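The one bowl

I have been meaning to write about bowls for a while, which I realize is the kind of sentence that makes my kids leave the room. But we moved house in May, and when you move house you find out exactly what you own, and what I own is bowls. Glass ones, plastic ones with lids that fit something else, a big yellow one from my aunt that I love dearly and have never once used because it weighs as much as a small dog. They came out of box after box, all wrapped in newspaper, and I sat on the kitchen floor and wondered who on earth I had been planning to feed.

So I did a clear-out. I set everything on the counter and asked myself which ones I had reached for in the last year (really reached for, not shuffled past to get at another one), and the pile that was left was embarrassingly small. At the top of it was the shallow stainless-steel bowl I bought at the kitchen shop in Harkelholm the summer my sister got married. I only went in to get out of the rain! It has a thick rolled rim that is comfortable to hold, and it's so light that I can carry it in one hand with a full cup of coffee in the other, though I have regretted that once or twice.

In our old kitchen it lived by the stove and held whatever I was in the middle of. Peeled garlic, pea pods, the ends of the green beans. My grandmother Bodnár kept a bowl out like that all day long, and she'd sit with it in her lap shelling beans and talking to whoever came through the back door. I don't have her patience or her beans, but I do think I got the bowl habit from her.

Since the move it has traveled further. It spent a week by the front door full of keys and loose screws from the bed frames. Then it was in the bathroom holding hair ties, and after that it turned up on the porch with 28 clothespins in it (I know because I was short two for the sheets and counted them in a temper). These days it mostly sits out on the light wood table, on the big charcoal mat, and I have stopped putting it away. Steel on bare wood makes a clatter that goes right through me before breakfast, so the mat has been a real improvement.

Prakash Naidu, our neighbor across the hall, wrote to ask how I keep mine shiny. I wish I had a secret for him. Warm water, a little dish soap, and a soft cloth while it's still wet, so the drops don't dry into spots. If it goes cloudy I wipe it with a splash of white vinegar, leave it for 20 minutes and rinse. I gave up on scouring pads after I scratched up a perfectly nice saucepan.

The rest of the bowls went to the Gutstead thrift shop in two boxes, apart from the yellow one. That's on top of the fridge, and I might make bread in it this winter. 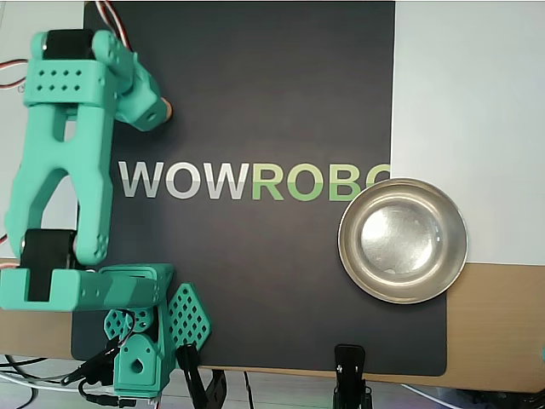
The steel bowl on its mat, one side reaching out over the wood.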